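Erstead felt food set with the Geltemon gripper: two months of use, and one fault you should know

Posted Aug 1, 2026

I bought the Erstead felt food set in June for our robot practice table at the Kutulitz workshop. I needed objects which are soft, cheap to replace and not dangerous for the fingers of the gripper. I paid 700 for the gripper, used, and much less for the felt, but I will review them together because the problem I had is between the two.

First the good side. The felt is thick enough to stand in the fingers without folding. The colors are strong, so our vision program finds the pieces easily, also in the evening under the ceiling lamps. After 400 grasps the seams are still closed. I expected more damage at the places where the metal corners press.

Now the fault. The Geltemon gripper decides that it holds something by looking at the motor current. With a hard object the current rises quickly and the fingers stop. With felt the current rises slowly, and in firmware 2 the gripper sometimes does not report a grasp at all. It continues to close, and after a short wait it gives the message "no object" while the object is clearly between the fingers. Our program then believes the hand is empty and opens it for a new try, wherever the arm is at this moment.

The ketchup bottle is the worst piece for this. It is tall, and when the fingers take it low, the upper part can swing.

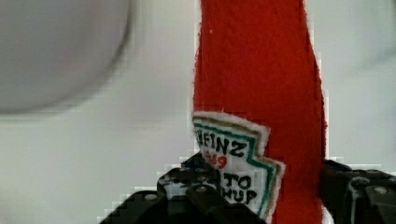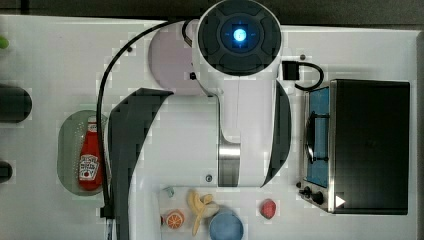
In my log the false message comes mostly when the fingers press on the label, where there is one more layer of fabric. I can't explain it completely. Perhaps the extra layer makes the current rise still more slowly.

With felt, a drop does no harm. But the same program was used at our place with a glass jar wrapped in a cleaning cloth, and the jar was dropped from shoulder height. The person next to the table had closed shoes and safety glasses, so the result was only a lot of sweeping. After this I stopped all work with soft or wrapped objects until I understood the reason.

I wrote to McGrath, the shop where I bought the gripper. They answered in two days, politely, and sent a file with a lower current threshold. It helps, but it does not remove the problem. What helped more was to check the finger distance also. If the fingers stop before they are fully closed, my program now says "holding", whatever the current says, and it is not allowed to open above the height of my hand.

Please also test the stop button with a soft object in the fingers. On my unit the gripper keeps its force after the stop, and I had to use the release screw to free the piece. The manual mentions this, but in a small note near the end.

For the felt set I give five stars and would buy it again. The strawberry is a little small for wide fingers - you need to approach it slowly. For the gripper I give three stars. It is strong and quiet, and spare fingers are easy to get, but a gripper that reports an empty hand when it is full needs a warning on the first page of the manual. If your firmware is still the old one, ask for the new threshold file before you lift anything that can break.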